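Setting Up Your Prilta Trackside Timing Kit
Section 2: Fitting the transponder to your ATV or dirt bike

Welcome back! If you've charged the transponder overnight as we asked in Section 1, you're ready for the part most riders enjoy, and it shouldn't take you long at all. Set the bike or quad on level ground, switch the engine off, and let everything cool down before you reach in near the exhaust.

1. Wipe the left fork guard (or the front bumper bar, if you ride a quad) with a clean, dry rag. Mud is the great enemy of a snug fit, so do take your time.

2. Hold the bracket against the guard with the arrow pointing at the ground.

3. Feed both straps through the slots and pull them until the bracket stops sliding — firm, please, but don't lean on it with your whole weight.

4. Click the transponder into the bracket and push the locking pin all the way through.

Note: Riders at Skolcombe and Heklow must mount on the left side. The timing loop at Lamont reads from either side, so the choice there is yours.

CAUTION: Turn the bars fully both ways before you start the engine. A strap that touches the brake line will wear it through sooner than you'd think.

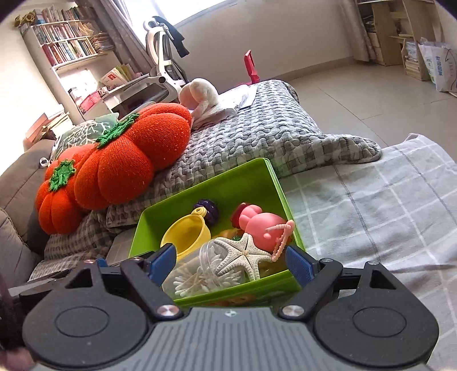
5. Press the button for 6 seconds, until the light blinks green, and then let go. A red blink means the battery wants more charging, and we'd ask you not to race on it.

6. Roll slowly over the practice loop and listen for the beep. If you don't hear one, go back to step 2 and check that arrow, which catches out plenty of us — our own Fulvio Testa included, and he wrote the first version of this guide.

7. Give your transponder number to the scoring tent before your first moto. It's printed on the back, under the pin.

Note: Straps stretch over a season. Put on a fresh pair every October.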